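6 Faults during grasping in the simulated kitchen

6.1 Scope

This section covers faults that occur while the arm is approaching or closing on an object in the Covow kitchen world. It applies to Covow installations set up according to Section 3, with the Bendance motion controller enabled. Faults in the physical cell at Nunport are covered in Section 9 and must not be diagnosed with the steps given below.

6.2 Fault 185: approach halted, contact expected

Fault 185 is raised when the controller predicts that the wrist or hand will touch an object other than the selected target. The arm stops where it is and holds its position. The fault is most often seen when the target is small and lies close to a larger object, so that the wrist must pass over the larger object to reach it.

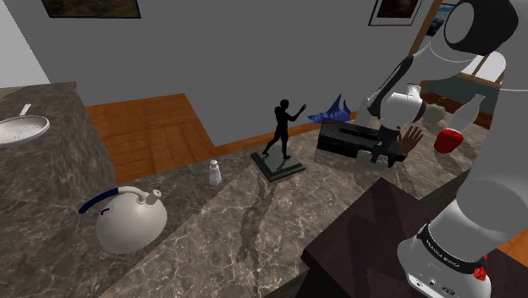

Figure 6-1. Arm reaching over the black box, with the small grey block beneath the gripper.

Note: The kettle and the pan are outside the usual approach path in this layout. They may be left in place during the procedure.

6.3 Clearing the fault

Caution: Do not select Resume before step 4 has been completed. Resuming with an unchanged path may push the hand through the surface of an object. The contact forces then become very large, and objects may be thrown from the counter. A run in which this has happened must be discarded.

1. Select Pause World. The clock in the status bar stops.

2. Open the Contacts panel and note the name of the object listed beside the fault code.

3. Select Retract. The wrist rises 55 mm along its own axis. If Retract is greyed out, go to 6.4.

4. Open Path Settings and increase Clearance by one step. Select Plan Again and wait for the new path to be drawn.

5. Check that the new path does not cross the object noted in step 2. If it does, repeat step 4 once only.

6. Select Resume. The approach starts again at reduced speed.

Note: The counter objects keep their positions when the world is paused. Reset World returns all of them to the starting layout and erases the contact record.

6.4 Retract not available

Retract is greyed out when the hand is already in contact with an object. In this case:

1. Save the contact record. The file holds the last 4000 time steps and is overwritten at the next start.

2. Select Open Hand and wait for about 400 time steps.

3. If Retract becomes available, return to 6.3, step 3. If it does not, select Reset World and mark the run as failed.

6.5 Repeated faults

If Fault 185 returns on three runs in succession with the same target, stop the series. Check the collision shape of the neighbouring object — worlds exported before the July update may contain shapes larger than the visible object. Corrected shapes are supplied in the Marín object library and are loaded from the Import menu.

Warning: Clearance values found in simulation must not be copied to the physical cell. They take no account of cables, guards or persons near the arm.

Section revised Dec 28, 2023.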